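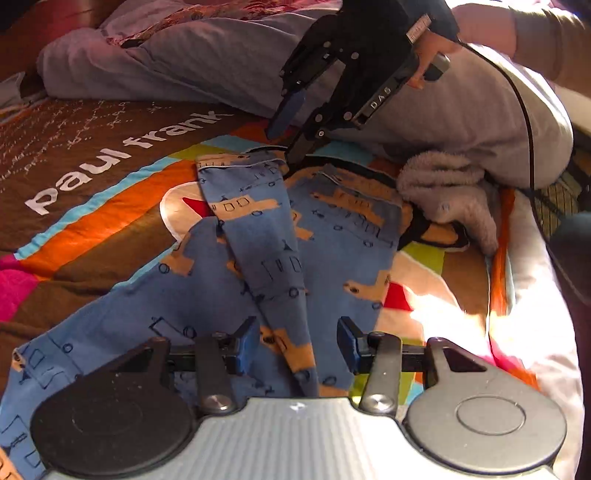 Both grippers on the blue vehicle-print garment, bedspread underneath.

Ticket 188: one finger slow to close on thin cloth
Opened by: Noemi Bassi
Status: open

Hello Calum, and thank you again for being so patient with my last one! I'm folding children's clothes on the bed again, and one of the pair has started lagging when I squeeze. It closes, but a beat behind my hand, and by then the cloth has slid away and I have to begin the fold all over again.

I've been through your list (new lead, bolts nipped up, fingers wiped down) and the log still shows a delay of 80 ms on that side.
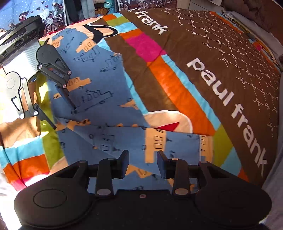 The other one reads 18 with the very same settings, so I did wonder about the Amton board, which I soldered myself one late evening in August.

Reply from Calum MacAulay, 31st May
Hello Noemi, lovely to hear from you. Try swapping the two boards over before you blame your soldering. If the lag follows the board, pop it in the post to me. If it stays put, set the smoothing to 3000 and send me a fresh log.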